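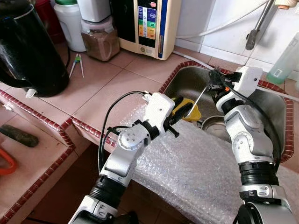

2020-04-20

Thread on grout in tiled countertops, mostly the wet zone next to the sink. Cement grout only. Epoxy is a separate subject with separate failures.

---

Terms first. Joint = the gap between tiles. Grout = what fills it. Change of plane or material (counter to backsplash, tile to sink rim) = a movement joint, and it gets flexible sealant. A large share of "my grout keeps cracking" messages are about grout packed into a movement joint.

---

Cement grout is porous. When the mixing water leaves, it leaves capillaries behind. More water in the bucket, more capillaries. Everything later in this thread (staining, powdering, white bloom, uneven color) gets worse with a wetter mix.

---

For the unsanded Flisico I've been using, I weigh powder and water and hold the water at 27 percent of powder weight. Kitchen scale, grams. I stopped going by feel after two batches from the same bag dried to visibly different grays.

---

Weighing only helps if the powder is mixed before you split the bag. Pigment and fines settle in transport. Tip the whole bag into a dry tub, stir it, then weigh out portions.

---

Slake time. Mix, let it stand, remix, use. Do not add water on the remix. It will look too stiff when you come back to it and it will loosen under the paddle. If it doesn't loosen, the batch was short of water from the start and you throw it out.

---

Sanded or unsanded: go by joint width. Under 3 mm I use unsanded. At or above that I use sanded, which shrinks less. Sanded grout scratches polished stone and some soft glazes, so test on an offcut.

---

Araceli Segura wrote to ask if wide joints can be done in unsanded to get a smoother surface. They can be filled. Then they shrink, and you get a hairline down each side where the grout has pulled off the tile edge. Water goes in there first.

---

Cleaning off is where most counters are ruined. The sponge should be wrung until it no longer drips. Pass diagonally across the joints, one pass per sponge face, rinse, repeat. A wet sponge dragged along a joint pulls cement out of the top layer and leaves a soft skin.

---

Change the rinse water before it looks like it needs changing. Haze is cement carried back onto the tile. 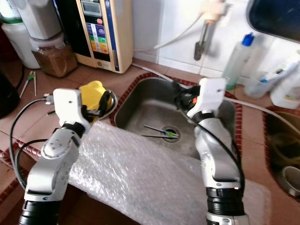 Stainless sink in a tiled counter. Yellow sponge to the left.

---

Curing. Cement hardens by reacting with water, so fast drying is a defect. Fans off, heating vent covered, sun off the counter if you can manage it. In dry air I lay kraft paper over the joints and mist the paper.

---

Plastic sheet instead of paper: tolerable if it lies completely flat. Where it wrinkles, condensation collects and you get the wrinkle pattern in the grout color. I have one counter with a permanent map of a drop cloth on it.

---

White deposit on the surface after a few weeks is efflorescence. Soluble salts travel with moisture and are left behind when it evaporates. Brush it dry first. If it keeps coming back, there is a water source, and cleaning is treating the wrong end.

---

Usual sources, in the order I check them: sealant at the sink rim, faucet base, a chipped tile edge, missing waterproofing under the tile. The last is the expensive one.

---

Quick check for the faucet base: dry everything, put a ring of powdered chalk around it, use the sink normally for an evening. Then look at the underside of the counter with a flashlight. Chalk that has turned to paste on one side tells you where to start.

---

Acid cleaners. Vinegar included. They dissolve the binder. One use to remove haze, diluted, with the joints wetted beforehand and rinsed well afterward, is survivable. Weekly use lowers the joint until you can feel the tile edges with a fingernail. Use a neutral cleaner for routine work.

---

Bleach does not remove the binder but it does nothing for grease, and most dark grout near a sink is grease plus food pigment. Alkaline cleaner, a few minutes of dwell, nylon brush, rinse. Steel brushes leave particles that rust.

---

Sealer. A penetrating sealer slows absorption. It does not waterproof anything and it does not hold a weak joint together. If the grout powders under a fingernail, sealing it gives you sealed powder.

---

I ran Grutoreck on half of a test board from the El Idrissi tile yard in Gurach and left the other half bare. Coffee, oil, turmeric, left overnight. Coffee and oil cleaned off the sealed half. Turmeric stained both halves. One board, one grout, so weigh it accordingly.

---

Application, as I do it: small brush, joints only, wait, wipe the surplus off the tile before it dries. 2 coats. Surplus left on a glazed tile dries to a tacky film that holds fingerprints.

---

How long to wait before sealing: follow the bag. If the bag is gone, I wait about 8 days. Sealing early traps moisture and the color goes blotchy.

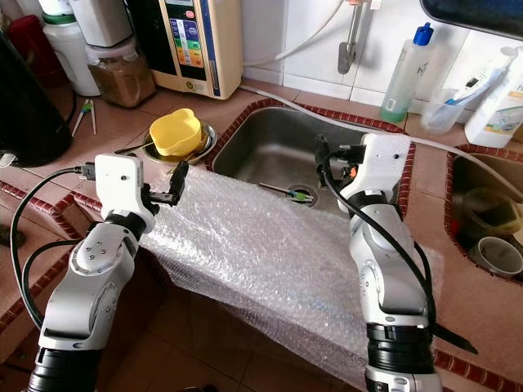 ---

When to reseal: put a few drops of water on the joint. If they stand, leave it alone. If the joint darkens under them, it's due. Test beside the sink and again at the far end of the counter. The results will differ and you only need to treat the part that fails.

---

Repairs. Purificación Herrero asked about skimming new grout over old. It fails. A thin layer has no depth to grip and it comes away in flakes. Rake out to at least two-thirds of the tile thickness, vacuum, dampen the sides, then fill.

---

For raking, a carbide hand tool for short runs, an oscillating tool with a narrow blade for long ones. Keep the blade off the tile edge. At corners stop short and finish by hand.

---

Color match on a repair will be off for a while. Old grout has absorbed things. Clean the old joints before choosing the color, and judge the match after the new grout has fully dried.

---

Sealant at the rim: cut out all of it, including the film you think is clean. Wipe with alcohol. New silicone will not bond to old silicone. Tool it once and leave it.

---

Replies are open for questions on cement grout. Please include joint width and tile type.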